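The Nokosley spice rack set: rack, jars and grinder lids

I've been selling kitchen bits from my little web shop for a while now, and the thing people ask me about most is what to do with spices when there's no spare cupboard. I had the same bother at home (a drawer full of half-open packets, cinnamon in everything), so I put together a small set that lives on the worktop or the kitchen table, and I like it so much I've kept one for myself!

You get a two-tier rack and a set of clear glass jars. The rack is the Drummond, a low black metal one with thin legs, and it doesn't take up much more room than a toaster. The jars are the Omoseo ones, straight-sided with a good heavy base. I'm fussy about bases. I've knocked over enough tall jars while reaching for the salt to know that the weight wants to be at the bottom, and fine powders like ground cinnamon make a dreadful mess when they go.

Clear glass is a matter of taste, I know. Some cooks swear by dark jars or tins, and if your kitchen gets strong sun all day then keep the set away from the window. I just like seeing how much I've got left before I start on a cake.

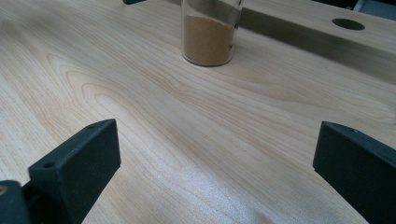 The Drummond rack

It comes in one piece, so no screws and no little bag of bolts to lose. Each shelf is rated for 2000 g, and I've had mine loaded up since May with no sagging that I can see. I keep the everyday things on top and the baking spices underneath. It stands nicely on a pale wooden table, and the black looks smart against the grain, though I'd pop felt pads under the feet if you're precious about your wood. A pack of pads is included.

You can put other small things on it as well, of course. Little tins, capped pots, cake decorations, whatever is always rolling about in the drawer.
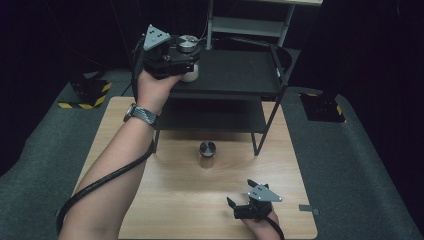 I do find the lower shelf a bit snug for taller pots, so measure your favourites first if you're not buying the jars with it. Wipe the metal with a damp cloth and dry it straight away. The jars can go in the dishwasher but the lids can't, and please let the glass dry right through before you fill it or the powder will clump.

The set weighs around 3950 g boxed and goes out from Zandbridge within 7 days. Spare jars are sold singly, and the spices themselves aren't included.

Page last updated 2022-01-03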